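# How I Book a Table at a Fish Restaurant in a Town I Don't Know

I eat out a lot when I travel, mostly fish, and I've had enough sad plates of overcooked cod to have worked out a system. It takes me an evening before the trip and one phone call.

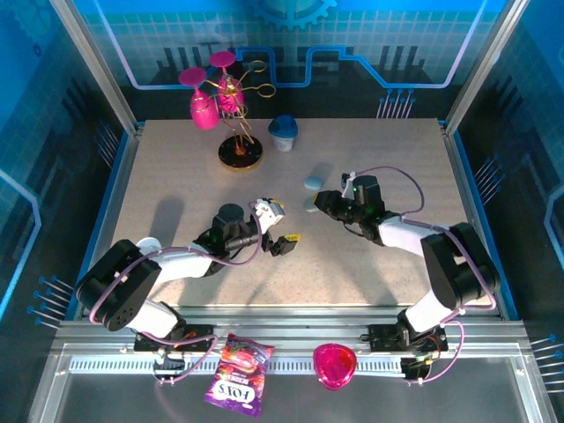 ## 1. Find out what lands locally

Before I look at a single menu I look up what the boats bring in that month. In July, when I went to Purkgate, that meant mackerel and crab. Sea bass was on every menu in town, and hardly any of it came from there! Write down two or three names and keep them on your phone.

## 2. Read the menu backward

Start at the desserts and work up. A place with fourteen desserts and a pizza section probably has a very big freezer. I want a short list, and I love seeing "ask for today's fish" with no price next to it (scary, but we'll get to that in step 4).

My best find this way was Løken, a narrow room up a flight of stairs with 8 mains, five of them fish. The website hadn't been touched in years and there wasn't one photo of the food. I had the mackerel with gooseberries and I still think about it.

## 3. Sort the reviews by lowest

Dania had 447 reviews when I checked, and Kurnero, down by the ferry ramp, had 2,470. Bigger number, better place? Not for me. I read the one- and two-star reviews and skip anything about parking. What I'm looking for is the same complaint coming up again and again. At Kurnero it was "lukewarm soup," over and over. At Dania people grumbled that the kitchen had run out of the crab, so I booked Dania.

## 4. Call, and ask these questions

Call around 4 p.m., when lunch is cleared and dinner hasn't started. I ask:

- What came in today?
- Is the whole fish priced by weight, and what does one for two people usually cost?
- Can the kitchen grill it plain?
- How long do we have the table?

My friend Bilal Hakim hates phoning and always books online, then gets put next to the restroom door. I've been given the window 3 times just by asking nicely.

## 5. When you sit down

Ask to see the fish before it's cooked. Most places are happy to bring it over on a tray – look for clear eyes and shiny skin. Agree on the price then, before it goes back to the kitchen.

Order one starter between two. Whole fish comes out bigger than you expect, and you'll want room for the potatoes.

Thanks to Agata Barbieri for the tip about reading the menu backward. She also says to skip the house white, but I usually order it anyway.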